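Mar 27, 2021

# Let people stay in the café

I rented a desk at Zesstead for two winters, and before that I did most of my work in cafés. I have heard both sides of the argument over people who buy one drink and stay all morning, and I think the cafés that try to get rid of them are making a mistake.

The case against us is simple enough. A table earns money when the person at it is buying. Someone with a laptop and a cold tea takes up a seat that could have gone to a couple ordering lunch. Dendirham, near my old flat, put up a sign three years ago limiting everyone to 40 minutes at weekends. The staff hated enforcing it. They had to interrupt people in the middle of a conversation, and regulars who had been going there for years stopped going at all. The queue at the door did get shorter, though I doubt that was what the owner wanted.

What the sign missed is that most people don't stay long anyway. Dilek Yaman runs Öztürkmen, a small place with a bakery at the back, and one August she kept a record of how long her customers sat. She noted down 531 visits. Very few of them went past an hour, and the long ones were nearly all before eleven on weekdays, when she had tables to spare. She told me she had been ready to take out the sockets. She left them in.

There is also the question of what a café is for. My town has lost its library reading room and both of the pubs that opened in the daytime. If you are retired, or between jobs, or your flat is too small to spend a whole day in, there are not many warm places left where you can sit among other people. A café can't replace all that, and it is a business with rent to pay. But it gets something back. A room with people in it looks open, and passers-by come in.

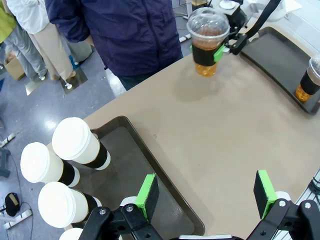 The other thing owners say is that takeaway is where the money is now, so why bother with chairs. I understand why they say it this year. Takeaway has kept a lot of them going, and I have bought more coffee in paper cups since last spring than in the ten years before. I don't remember where I drank any of it. I couldn't tell you the name of a single person who served me.

Trendus, the new chain by the station, has plans for a shop with a hatch and no seats. It will probably do well with commuters. I would still ask the independents not to copy it when they are allowed to fill their rooms again. Keep the chairs. If lunch gets crowded, put a polite card on two or three tables asking people to share, and leave the mornings alone.

For our part, we can buy a second drink and give up the big table when a family comes in.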